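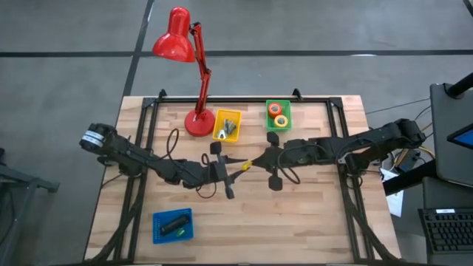 Standetti Bench Robotics Help > Grippers and end effectors

Pointed fingers or flat pads for two-arm handoffs? Vendor numbers don't help me

Posted by Rosalind Pruitt, 24 January 2026

I'm trying to pick fingers for a two-arm bench setup. The job is passing small parts from the right arm to the left one in mid-air, then dropping them in a bin. Right now both arms have the narrow pointed fingers they shipped with. Schumacher wants to sell me their flat pad set, and the flyer claims "confident transfer of small items." No test method, no part sizes, no word on what counts as a transfer.

I ran 180 handoffs with the pointed fingers in November and 110 were clean. The rest were drops or a part that spun in the grip when the second arm closed on it. I have no idea if that's bad fingers, bad timing or a bad operator. Has anyone swapped one for the other on the same arms and kept count? I don't need to hear that pads "feel more secure."

Ansel Ridgeway
Pads all the way. We put the Schumacher ones on last year and never looked back, it's night and day. Pointed tips are for picking screws out of trays. Just buy them.

Salamatu Obi
I'd want a lot more than that before spending money.

I did this comparison, same two arms, same controller, same part (a plastic block I can close my hand over). 70 handoffs with points, 70 with pads. Pads dropped fewer, but not by enough that I'd bet on it, and the failures changed. With points the block rotated. With pads the two grippers bumped each other, because both sets of fingers wanted the same bit of space. If your part is short there may be no room for two pairs of pads on it at once. Measure the part before you order anything.

Some things I would try first:

Check where the giving arm holds the part. If it grips by the middle, the other arm gets whatever is left. Hold it by one end and you may find half your drops go away.

Turn one wrist a quarter turn so the fingers cross instead of meeting face to face. That costs nothing. Then move the wrist through its whole range by hand and watch the cable loop. Mine pulled tight near the end of travel and nudged the gripper just enough to ruin the handoff, and I blamed the fingers for weeks.

Leave a pause between the second gripper closing and the first one opening. I used the Stemano controller's default and it was too short.

Also, were your 180 all in one sitting? Mine got better as I went, which says more about me than about the fingers. Swap back and forth in small batches or you'll just be measuring practice.

Rosalind Pruitt
All in one sitting, points only, so I take the hint. Gripping by the middle is exactly what I've been doing. I'll redo it with end grips before I give Schumacher any money.

Ginevra Farina
Agree with Salamatu on most of this, except that I don't trust the quarter turn. On my Standow arms it made things worse, though I only tried 17 before I gave up, so treat that as an opinion. Rubber sleeves on the points are a cheap middle road. They wear through at the tip and need replacing more often than the package says.

If you do order the pads, ask whether they can go back once they've been mounted. I couldn't get a straight answer.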